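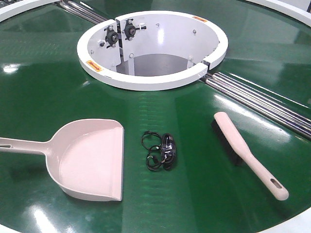

Open morning at Millura's Widlow shop, doors at 7, coffee gone early. The draw is a big round green table, white hub in the middle, rollers cutting across it. Today's job is tidying — dustpan, brush, one coiled black cable. Sounds easy. Isnt.

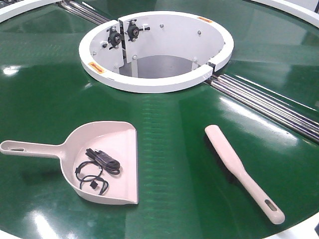

Cable in the pan is what the crew wants to see, they've logged 227 tries at it since June. Visitors go in 2 groups, 17 to a group. Ask about the brush, its the harder grasp.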